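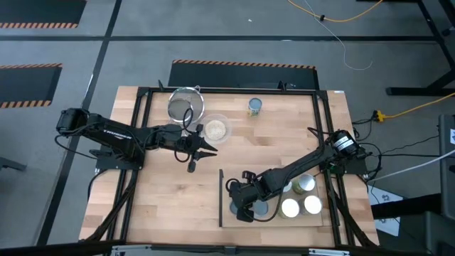
A clear bowl on a wooden tabletop.

Sandby Soup Swap: Frequently Asked Questions
Updated 8/18/22

What is a soup swap?
You make one big pot of soup at home, pack it into quart containers, freeze them solid and bring them along. You go home with the same number of quarts, all made by other people! It's the best way I know to fill a freezer.

How many quarts do I bring?
Six. If your pot only stretches to four, bring four and take four.

Do I have to be a good cook?
Not at all. Stavros Petkov brought plain split pea to his first swap and it was gone in the opening round - people love the simple ones. If you can chop an onion, you can come.

How does the picking work?
Everyone draws a number from 1 to 21. Before the first pick we do the Telling of the Soups, where you get a minute to say what yours is and where the recipe came from (please don't skip this, it's my favorite part of the night). Then we go around in order, one quart per turn, until the table is cleared.

What goes on the label?
The name of the soup, the date you made it, and every ingredient. Yes, the stock too! Write on masking tape before you freeze, as ink won't take on a frosty lid.

Which soups freeze well?
Beans, lentils, squash, tomato, most curries. Potatoes can turn grainy and noodles go mushy, so leave the noodles out and add a note telling people to cook them fresh. Same with cream - stir it in after reheating.

Can I bring something vegan or gluten-free?
Please do, we never have enough. Kartini Manurung's coconut and red lentil is vegan and I have fought for it twice.

Glass jars or plastic?
Plastic, please. We lost three jars to cracks in January.

Are kids welcome?
Yes, and they can draw their own number if they bring their own soup.

Where do I sign up?
Email Larasati Tjoa or put your name on the sheet at Gokance. We stop at 21 swappers so that everyone gets home at a decent hour. If we're full, Larasati keeps a waiting list, and spots do open up in the last couple of days.

What if I get sick?
Stay home and rest. Send your soup with a friend and they can pick for you.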